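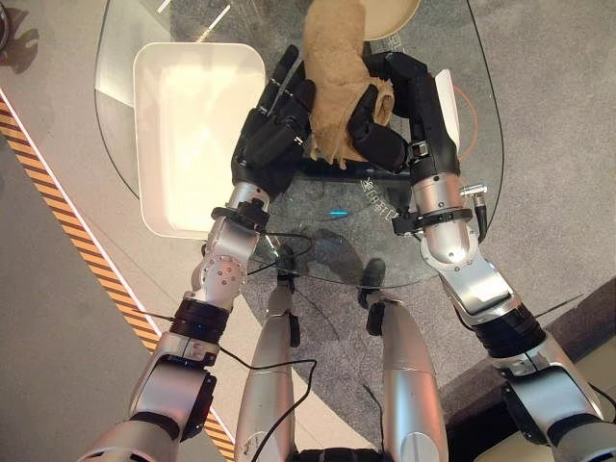 Two-hand towel handling on the glass table, multi-fingered hands fitted to both arms.

Hand Comparison, Progress Report to Cultstead
Period ending October

We ran 428 two-hand towel grasps this period, 212 with the Atance hands and the rest with the Bodin hands. The arms, the controller and the task script stayed the same for both sets. The Kaltemton wrist adapters arrived in time and cut a hand change to 20 minutes.

Finger current limits took most of the month. The Bodin hands trip at 900 mA per finger, so we set the Atance hands to the same limit.

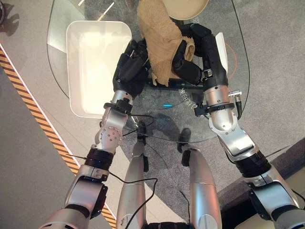 Grip scoring is still done by hand from the head camera video. A grasp counts only if both hands are holding the cloth and the table items have not moved. With the towel bunched in a thick twist between the hands, as it is over the table there, the fabric hides part of the fingers, and two reviewers often disagree on the score. The clear tabletop adds pale streaks from the lights. We want to add a side camera before the next set.

Spending is within plan. Next period: repeat both sets with the side camera, then start on the tray.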